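## 3 示教数据的采集

本节说明双臂分拣任务的示教过程。工作台的布置见图 2，操作者的分工和录制规则在 3.2 节以后叙述。

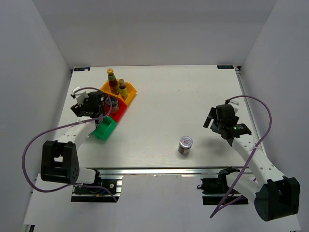 我们采用两种示教方式。第一种是手把手示教，操作者直接握住机械臂的前臂，带动它完成动作，控制器在这个时候只补偿重力。第二种是遥操作示教，操作者坐在工作台旁边的另一张桌子前，移动一对小型主动臂，工作台上的从动臂跟随主动臂的关节角。两种方式记录的数据格式相同，都包含关节角、夹爪开度、夹爪指令和各相机的图像。在本文中，没有特别说明的时候，“示教”指遥操作示教。

选择以遥操作为主，和图像有关。手把手示教的时候，操作者的手和前臂会进入相机的视野，训练出来的策略可能依赖这些像素，到了自主执行阶段，这些像素不再存在。我们在早期试验中看到了这种影响：策略在离线数据上的误差很小，在真实工作台上却常常停在物体上方，不闭合夹爪。后来我们把手把手示教的轨迹在没有人的情况下重放一遍，重新录制图像，这个问题减轻了，但是每一条数据需要两倍的时间，并且物体的位置必须准确恢复。因此手把手示教只保留用于 3.4 节的对照。

### 3.1 工作台与任务

工作台的台面是浅色的，后面和左右两侧有灰色的挡板。挡板的作用是使背景保持不变，也减少实验室里其他人走动对图像的影响。两台机械臂安装在台面靠近操作侧的一边，一左一右，动作范围在台面中部有重叠。每台机械臂的末端是黑色的夹爪，紫色的线缆从夹爪处绕出，横跨前臂，并在那里用白色扎带固定。线缆留有一定的余量。余量太小，腕关节转到极限附近时会拉紧线缆；余量太大，线环会垂到夹爪前面，遮挡相机。我们用的长度是一个折中，在某些姿态下线缆仍然会挡住一部分物体。对于这样的数据我们没有删除，理由见 3.5 节。

台面左半部分放三个塑料盒，颜色是橙黄、红和绿，从右后方到左前方排成一条斜线。斜线排列是在 Retholm 平台的第二版布置中确定的。在第一版布置中，三个盒子与后挡板平行，左臂进入最远的盒子时肘部抬得很高，操作者感到不容易控制，夹爪也经常碰到中间盒子的边沿。改成斜线以后，左臂到三个盒子的路径在俯视方向上彼此分开，碰撞的次数明显减少。

任务的内容如下。每一次示教开始前，台面右侧放一个待分拣的物体，可能是瓶子或者带盖的罐子。瓶子应该放入橙黄色盒子，罐子应该放入红色盒子，不属于这两类的物体应该放入绿色盒子。盒子里可以已经有以前放入的物体，例如图 2 中橙黄色盒子里有两个瓶子，红色盒子里有一个深色盖子的罐子，而一个银灰色圆盖的罐子单独放在台面中线的右侧、靠近金属导轨的地方。允许盒子不清空，是为了使策略学会在有限的空间内放置，也使视觉输入与实际使用更加接近。

由于物体在右边，盒子在左边，一台机械臂单独完成全部动作比较勉强。右臂可以抓取物体，但是到不了最远的盒子；左臂可以到达所有盒子，但是对靠近右侧的物体只能以很斜的角度接近。所以任务自然包含一次交接：右臂抓起物体，移动到台面中部，左臂接过物体，再放入相应的盒子。交接可以在空中进行，也可以先放到台面上再由左臂抓取。我们把前者称为“空中交接”，把后者称为“台面交接”。

在 3.3 节中可以看到，两种交接方式混合在一起时，对学习是不利的。这一点在项目开始的时候我们没有充分估计到。

### 3.2 操作者与训练

参加示教的操作者一共 11 人，其中只有少数人以前使用过遥操作设备。每一位操作者在正式录制前都接受训练。训练由 Jocelyn Gagnon 负责，内容分为两个阶段。在第一阶段，操作者只使用一台主动臂，抓取罐子，移动，放下，熟悉主动臂与从动臂之间的延迟，以及夹爪闭合时的手感。我们的主动臂没有力反馈，操作者只能从图像和声音判断夹爪是否夹紧。在第二阶段，操作者同时使用两台主动臂，练习交接。

训练是否结束，由连续成功的次数决定，不按照时间。操作者必须连续完成规定次数的交接，中间没有掉落，没有碰撞挡板，也没有使机械臂进入保护停止状态。这个标准对个别操作者比较严格。有一位操作者在单臂阶段很快，在双臂阶段却很慢，他自己的说明是，两只手的速度会不由自主地变得一样。我们观察他的轨迹，左右关节速度的确有很强的相关性。后来 Gagnon 建议他在右手抓取的时候把左手的主动臂停在一个固定的准备姿态，他用这个办法通过了训练。这个准备姿态之后写进了操作规程，所有人都使用：左夹爪停在红色盒子附近，高度以不碰到盒内物体为准。

操作者可以看着显示器操作，也可以直接看工作台。我们起初不作限制。但是直接看工作台的人会利用侧面的视角，看到相机看不到的信息，例如罐子后面的空隙。这样录制的动作，从图像上看是没有依据的。Hòa Vương 在检查数据时首先注意到这个情况：有些轨迹在物体完全被遮挡时仍然作出准确的调整。从 8 月开始，所有正式录制都要求操作者只看显示器，工作台与操作位置之间放一块隔板。隔板放上以后，单次示教的时间变长，操作者也更经常停下来，把机械臂移开，看清楚以后再继续。我们认为这种“移开再看”的动作是有用的数据，没有从轨迹中剪掉。

### 3.3 录制规则

一次示教的录制从操作者踩下脚踏开关开始，到再次踩下时结束。开始之前，两台机械臂回到各自的初始姿态，夹爪张开。初始姿态上加一个小的随机偏移，避免策略只记住一个固定的起点。物体的位置由程序给出，以半透明的轮廓叠加在显示器的图像上，辅助人员按照轮廓放置物体。物体的朝向也由程序给出，不过对于圆形的罐子，朝向只影响标签的方向。

在规则中，我们对以下几点作了规定：

- 右臂抓取罐子时，夹爪的手指应在罐身的中部以上，不夹盖子。有些罐子的盖子没有拧紧，夹盖子会使罐身掉落。
- 交接一律采用台面交接。右臂把物体放在台面中部，松开，退回到右侧，之后左臂才可以进入。
- 左臂放置物体时，先在盒子上方停顿一下，再下降。
- 如果物体倒下，操作者可以尝试扶起；如果物体离开台面，本次录制作废。

第二条规定需要作一些解释。在试录阶段，我们让操作者自由选择交接方式，熟练的人多数选择空中交接，认为这样更快。用这批数据训练的策略，有时右臂已经把物体放到台面上，左臂却在空中等待；有时右臂在空中等待，左臂却伸向台面。两台机械臂各自的动作都像是合理的，只是属于不同的交接方式。动作分块的长度增加以后，这种不一致有所减少，但是没有消失。统一为台面交接以后，任务的平均时间变长，成功率却提高了。对于我们的研究目的，这个代价可以接受。

第三条规定中的停顿，是为了给阶段划分提供一个清楚的边界。我们用左夹爪的速度和高度自动判断停顿，再由人工抽查。操作者在疲劳的时候容易忘记停顿，所以程序在每次录制结束后立刻给出检查结果，没有找到停顿的录制会显示黄色提示，由操作者决定是否重做。

试录阶段的数据有 200 条，没有用于最终的训练集，只用于调整以上规则和检查时间同步。

### 3.4 数据集的组成

正式的数据集包含 2,000 条遥操作示教。另外有 900 条手把手示教，按照前面所说的方法重放并重新录制图像。两部分数据使用相同的物体和相同的位置分布，但是操作者不完全相同，因此在比较两者时，应当考虑到人的差别。

每一条数据除了传感器信号以外，还附有简短的标注：物体类别，目标盒子，盒子里是否已经有物体，以及录制中有没有出现修正动作。修正动作指的是抓取失败后再次抓取、扶起物体、或者改变放置位置。标注先由操作者在录制后填写，再由另一个人根据视频核对。两个人的意见不同的时候，大部分是关于“改变放置位置”，因为从视频中很难判断操作者是临时改变了主意，还是一开始就计划走这样的路线。对于这些数据，我们保留“不确定”这个取值，在训练中不使用该项标注。

手把手示教的轨迹比遥操作更平滑，停顿更少。我们认为有两个原因：操作者能够直接感觉到接触力，并且可以从任何方向观察物体。不过在双臂动作中，手把手示教也有明显的缺点。一个人要同时带动两台机械臂的前臂，身体必须靠近台面，肘关节附近的空间很窄，操作者的手腕容易碰到线缆。有些操作者改为先带动右臂，再带动左臂，这样在两臂之间产生了较长的等待，而在遥操作数据中，等待时间要短得多。如果把两部分数据直接合并，策略会在交接以前出现不必要的等待。我们的做法是对手把手示教中两臂都静止的区间进行压缩，只保留很短的一段。

### 3.5 质量检查与保留的缺陷

所有数据经过自动检查和人工抽查。自动检查包括丢帧、时间戳倒退、关节角跳变以及夹爪指令与实际开度不一致。最后一项有时并不表示错误，因为夹住罐子的时候，夹爪不可能完全闭合，指令和开度必然有差别。我们因此只检查张开时的差别。人工抽查使用 Trendari 标注工具，抽查者同时播放各个视角，并记录规则是否得到遵守。

下面的几种缺陷我们有意保留。第一是线缆遮挡。在左臂伸向红色盒子的姿态下，线缆形成的弧线会经过盒内物体的前面，使物体只露出一部分。这种遮挡在自主执行时也同样出现，如果删除这些数据，策略将缺少相应的经验。第二是导轨上的反光。台面前沿的金属导轨会反射照明，亮斑随灯光而变化。我们试过用哑光胶带覆盖，但是胶带在机械臂维护时经常脱落，脱落前后的数据反而不一致，最后恢复为不覆盖。第三是盒子位置的微小移动。盒子没有固定在台面上，夹爪碰到后会移动。操作者只在位置偏离标记较多时才把盒子推回。

需要指出，保留这些缺陷也有限度。如果遮挡使目标物体在所有视角中都看不见，并且持续到抓取完成，这条数据将从训练集中移出，另外保存。在 Kashindye 分支的实验中，我们曾经把它们放回训练集，没有观察到稳定的改善，也没有观察到明显的损害。样本数量不足以得出更强的结论。

关于不同操作者之间的风格差别，我们没有作归一化处理。有的人喜欢从上方垂直接近物体，有的人喜欢从侧面以较小的角度接近，两种动作在同一位置上都可能出现。第 4 节中的策略模型能够表示多峰的动作分布，在单臂抓取阶段可以处理这种差别。交接阶段的差别则主要依靠 3.3 节的规则来减少。两者之间怎样分配，也就是说，哪些差别应当由规则消除，哪些应当留给模型，目前我们还是根据经验决定，5.3 节给出了去掉台面交接规定以后的对照结果。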